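4. Setting up the two-level shelf

This section explains how to assemble the Coto two-level shelf, where to place it, and how to fill it with mugs and small dishes. Please read the whole section one time before you begin. The wall rail and the corner unit Coner have their own sections and are not explained again here.

4.1 Before you start

Check that the box contains the following parts:

Wire side panels, 2 pieces
Wire back panel, 1 piece
Upper shelf panel, smooth, white
Lower shelf panel, white
Bag with clips and rubber feet

If one part is missing or bent, do not try to replace it with a part from another model. The panels of the older Lindsay shelf look very similar, but the wires stand closer together and the clips will not close on them.

You do not need tools. Work on a flat table and put a cloth under the parts, so that the ends of the wires do not scratch the surface. Children should not help with the clips, which are small and can be swallowed.

4.2 Assembling the frame

1. Lay the back panel flat on the cloth, with the longer wires running from left to right.

2. Stand one side panel upright against the short end of the back panel. The edge with the rounded corners must look to the front.

3. Press one clip over both wires at the top corner, then one at the bottom corner. You will hear a click each time. If there is no click, take the clip off and turn it around.

4. Repeat with the second side panel.

5. Stand the frame up. Push the rubber feet on the four lowest wire ends.

6. Slide in the lower shelf panel from the front until it stops against the back panel.

7. Lay the upper shelf panel on top with the smooth side up. Press it down at all four corners – first the two at the back, then the two at the front.

Note: The upper panel can feel a little loose on the first day. Press the corners again after you have put some weight on it.

Caution: Do not lift the shelf by the upper panel. Hold it always by the wire sides, with one hand on each side.

4.3 Choosing the place

The shelf can stand on a kitchen counter, a side table or a desk. Place it with the long side to you, in the middle or in the back half of the table, and leave a free strip in front. You need this strip for putting down a mug before you lift it to its level, and also for taking one out without pushing against the others.

The surface under the shelf should be level and dry. If the table has a wood surface, wipe it before and look under the rubber feet from time to time, because sand or crumbs there will leave marks when the shelf is moved.

Keep a distance of 100 mm to any wall or window. Do not place the shelf above a radiator or next to a cooker.

4.4 Filling the shelf

Start with the lower level, so that the shelf stands heavy at the bottom.

1. Put the mug on the free strip in front of the shelf, with the opening up. Turn it so that the handle points to the side and does not stick out towards you.

2. Check that the mug is empty and dry, inside also.

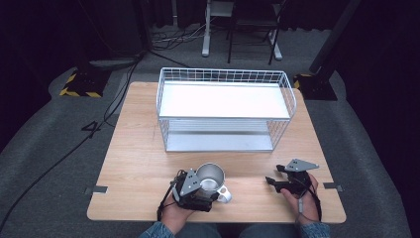 3. Lift the mug and move it in a straight line to the back. For the lower level, keep it low enough that the rim does not touch the panel above it.

4. Set the mug down softly and let it go only when it stands on its full bottom.

5. Put the next mug beside it with the handle in the same direction. The handles should not hook into the wires.

6. When the lower level is full, continue with the upper one. Light things belong here: cups, small bowls, a tea strainer.

Note: Steel mugs are slippery on the smooth upper panel. If you want to keep them on top, use the thin mat from the accessory list, or any piece of non-slip kitchen cloth cut to size.

Caution: The upper level carries up to 2000 g when the weight is spread evenly. Do not stack mugs inside each other on this level, and do not put all of them at one end.

The lower panel rests directly on the wires and can carry more, but the height between the levels is 120 mm, and tall mugs or travel cups will not go in. Put them on the upper level, near the middle.

4.5 Cleaning

Wipe the panels with a damp cloth and a little washing-up liquid. The wires are best cleaned with a soft brush, going along the wire and not across it. Dry everything well afterwards – especially the corners under the clips, where water likes to stay.

Do not put the panels in the dishwasher. The white coating becomes dull and can crack at the wire ends. Steel wool and scouring powder are also not suitable.

4.6 If something is not right

The shelf rocks: One rubber foot is missing or not pushed on fully. Try the shelf also in another place, as the table itself may be uneven.

The upper panel slopes to the front: The two back corners are not pressed down. Empty the shelf and repeat step 7 of 4.2.

A clip opens again and again: Replace it. Spare clips can be ordered from the Plerniddale address on the back cover.

Section last revised: Feb 2, 2026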